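Care of Light-Colored Tabletops and Work Surfaces
Grernville Household Service, Leaflet 586
Revised 5/13/24

Smooth surfaces in white, off-white or light gray show stains sooner than darker ones and should be wiped down after each use. A soft cloth, warm water and a small amount of dish soap are sufficient for daily care. Rinse the cloth, wipe a second time with clear water, and dry the surface with a clean towel. Soap left to dry forms a dull film that attracts dust.

Marks from crayon, pencil or rubber feet may be treated with a paste of baking soda and water. Apply the paste with a damp cloth, leave it in place for five minutes, and wipe it away without pressure. Scouring powder and steel wool are not recommended on any smooth finish. Residents who are unsure of a product should test it first on the underside of the table.

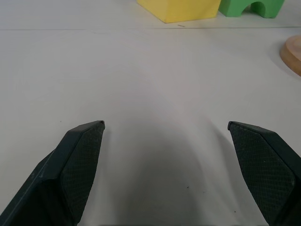
Carola Görtz writes that baking soda did little for an old ink stain on her sewing table, and that rubbing alcohol on a cotton ball removed it in two applications. The Service accepts this method for ink, provided that the room is well ventilated, that there is no open flame nearby, and that the spot is rinsed promptly. Alcohol should not be used on lacquered or waxed wood.

Toys, tools and small appliances should be lifted when moved, as grit caught beneath them will scratch the finish. Felt pads may be attached to lamps and other items that remain in one place. Pads should be inspected each August and replaced when worn.

Tables with removable leaves should be opened twice a year and the joints cleaned with a dry brush. Leaflet 1405 covers oiled and waxed wood.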